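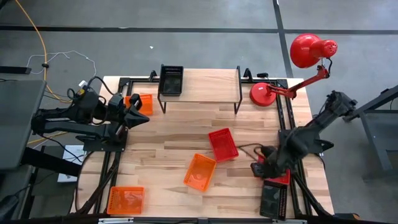
Small plastic baskets on the butcher-block top, with the raised shelf and the red lamp.

Baskets, again
2020-06-25

I have never been convinced by baskets. People buy them in sets, put them on a table, and the table is then a table with baskets on it. Keerthana Rodrigues disagrees with me and keeps sending me links to the Korneo range, so this page is partly for her. I said I would look at small storage properly before being rude about it again.

The claim, as I understand it from the Govanero catalogue and from everyone who has ever tidied a craft room, is that colour helps you find things. Orange for one sort of bits, red for another. I can see it working for a week. After that the red one has batteries in it, and string, and a key.

A few notes to go with the picture.

The lattice walls. Good for seeing roughly what you own, bad for anything thin. I lost 14 panel pins through the side of a basket much like these in November and found three of them with my foot. If you keep screws, use a tin.

The colours. Three orange, one red, one dark grey. If there is a code in that I would like to hear it. Dexter Alcantara says the grey is always where the odd things end up, and he may have a point, though he also labels his drawers in pencil.

The mesh one. Up on the left end of the shelf there is a black mesh basket, and I like it best of the lot. Mesh has its own faults — pencil points go straight through — but it looks as if it belongs to the shelf, with those black wire legs underneath.

The shelf. I am usually against shelves on tables, as they eat the back third and gather post. A wooden one on wire legs is at least easy to sweep under. Mine from Pukcombe is solid at the sides and I regret it every time I drop a washer.

The lamp. Red arm, red dome shade, round red base, and the shade reaching out past the table over the floor. I'd want it swung back over the wood before I did any sorting. The holes in the back of the shade I could take or leave.

Villanueva do a plain wooden tray with dividers, no lattice and no colours. I've asked for one to try next.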